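Okay, I promised I'd write up the Vilico picking kit once we'd had a proper stretch with it, so settle in, because I'm going to go on for a bit. (Small returns shop, mixed goods, one arm. That's us.)

For anybody new here: Vilico sells a bolt-on package for an arm you already own. You get the gripper, the hoses and fittings, the software, and a license for the grasp planner, which they call Skenel. You bring the robot, the bin and the patience.

We'd been renting time on a Groretti cell before this, and I want to be fair to it, it was a lovely machine! But it wanted everything in neat trays, and our stuff comes in the way your junk drawer looks after the holidays.

Setup took us 2 days. The manual says one. I think one is possible if you've already sorted out how your cables are going to run, and we very much had not. Please, before you do anything else, move the wrist through its whole range by hand, slowly, and watch the lines the entire way. 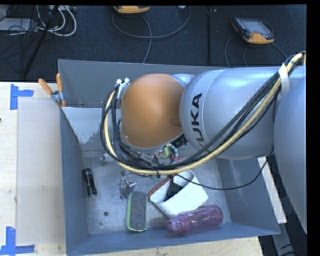

The other thing I'd do sooner is clamp the bin down and mark the table. We spent a whole morning blaming Skenel for missing by a finger's width when the bin had simply crept over. I apologized to the software out loud.

Now the part you all asked about, the numbers. We ran 1,000 picks of mixed small goods, refilling the bin as it got low, and logged every one. 967 came up and got where they were going on the first try. I was hoping for something over 900, so I was grinning like a kid.

Most of the misses were clear or shiny things. If you've worked with depth cameras you're already nodding. Anything see-through, it will sort of reach for the idea of the object and close on air. Then it tries again from another angle, and I'll admit I find that very endearing.

Soft and fuzzy things were fine, better than I expected. Bottles were good too as long as they weren't jammed up against a wall. Anything linked or floppy, like beads on a string, it grabs happily enough but you can't predict what comes up with it.

Corners are still a weak spot. An item tucked tight against the side gets skipped over and over until something else nudges it loose. There's a "sweep" move in the menu that's meant to help with this. It's buried three screens deep and it's off by default, and I wish somebody had told me in the first week.

Support has been great, by the way. I wrote them a very long email in December (you can imagine, you've read my posts) and got an equally long one back, with a settings file attached that fixed our slow retreat out of the bin. Real person, clearly had run the thing themselves.

Price. The kit was $3,000 for us with the first year of Skenel included. I don't have a renewal quote yet and I'd push them for one in writing before you sign, which I did not do, so learn from me.

A couple of people asked how it stacks up against the Gbeho package. I've only had a demo of that one, so take this lightly: nicer screens, quicker start, but I couldn't get at the grasp settings at all. If you like to tinker you'd be frustrated by lunch.

Would I buy the Vilico again? Yes, for our kind of mess, yes. If all you ever pick is clear packaging I'd hold off and ask them for a trial with your own items in the bin first. They said yes to that when I asked, they even paid shipping one way.

Next up I want to try a shallower bin and see if the corner trouble eases off. If you're running one of these with a different gripper on it, please tell me how you routed your air line, I would love to compare notes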